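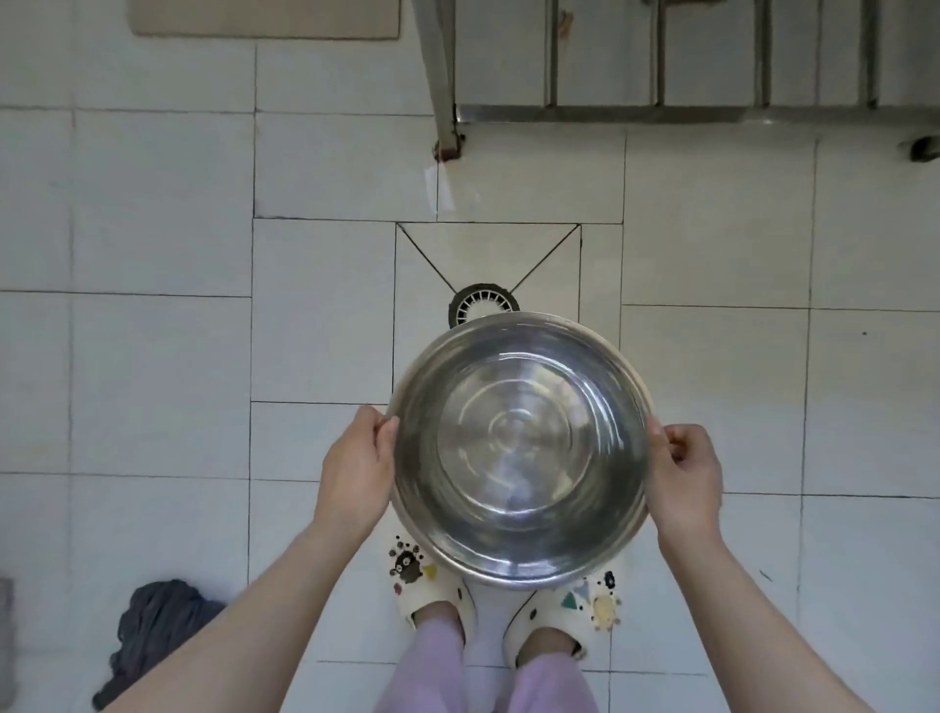
Watch my wrists, skip the floor, was the first remark Dhanial got back from the people who record kitchen chores for it, and the company says it has rebuilt its teaching kit with that complaint in mind.

FOR IMMEDIATE RELEASE, June

Dhanial opens up Hemon, a kit for teaching robots chores by hand

Dhanial today put Hemon 2 on general sale. Hemon is the company's kit for showing a robot a household task. Two ways in: do the job yourself with your own hands while a head-level camera records, or take the handles and drive the robot through it by remote control. Both kinds of recording land in the same library and both can be used to train the same arm.

First release had remote control only. Good for picking and placing. Not so good for anything with water in it, where operators slowed down, over-corrected and spilled. Hand recording was added after customers asked for it, over and over.

What's new
Hand and remote sessions in one timeline, so a trainer can play one next to the other.
Grip marking. The software tags where each hand meets the object and when it lets go.
Tilt tracking for open containers such as bowls, pans and trays.
Shorter setup, 10 minutes from box to first recording.
A foot pedal for start and stop, becuase hands are usually full.

The launch library holds 2,033 recordings of everyday kitchen work. Of those, 479 are bowl and basin tasks: fill, rinse, swirl, carry, pour out. Customers get the whole set with the kit and can add thier own.

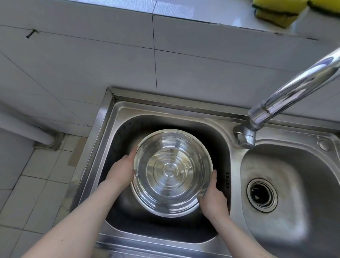
Rinsing was the hardest group to get right, and it took the most retakes. Remote operators tended to clamp the bowl in one place and hold on. People doing it by hand work differently, and the grip marks show it. A typical pose over the sink has the left fingers curled over the rim with that thumb on the inner edge, the right thumb pressed to the inside wall, the bowl at a slight tilt. Hemon 2 stores all of that as one two-handed hold. The old version stored a pair of separate grips and the arms fought each other. Shiny steel made trouble too, bright rings in the bottom of a bowl being easy to mistake for an edge, so the tracker now follows the rim first.

How a session runs
The trainer names the task, taps the pedal and does it. No script. Normal speed, normal clothes, normal kitchen. Bad takes can stay in, marked as bad, and the training step will use them that way. After a batch of hand recordings the robot makes a first attempt. Where it goes wrong, the trainer takes over with the handles, steers it through that part only, then lets go. The correction is saved against the exact moment it was needed.

Dhanial recommends starting with hand recordings and keeping remote control for corrections. Remote time is tiring. Short turns work better than long ones, and the software now prompts for a break.

Working with Ploltevlow
The remote handles come from Ploltevlow, which also supplies the wrist feedback. Handles from the first kit still work, firmware update needed. Feedback strength can be set for each hand. 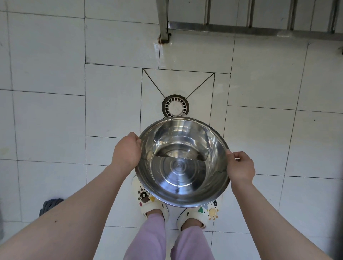
Low work and floor drains
Floor-level tasks get their own category for the first time. Holding a bowl out over a drain with water in it means arms forward, nothing to lean on, and a view that takes in the person's own legs and feet. Earlier tracking sometimes took a slipper for a second object. Hemon 2 masks feet and legs by default. The mask can be switched off for tasks that need them.

The waterline is now read as a cue for tilt in clear, calm water. Cloudy or foaming water is not supported yet. Planned for a later update, no date.

Price and availability
Hemon 2 ships this month through Clasik, the company's sales partner, as a full kit or as a software upgrade for present owners. Schools and repair shops can borrow a kit for a trial, ask Clasik for terms. Support is by phone and email from 9 a.m.

About Dhanial
Dhanial makes recording and remote control tools for teaching robots by example. Press questions, loan units and clips in full resolution: contact the Dhanial press desk.

Note to editors: Hemon is spelled with one m. The number 2 is part of the name.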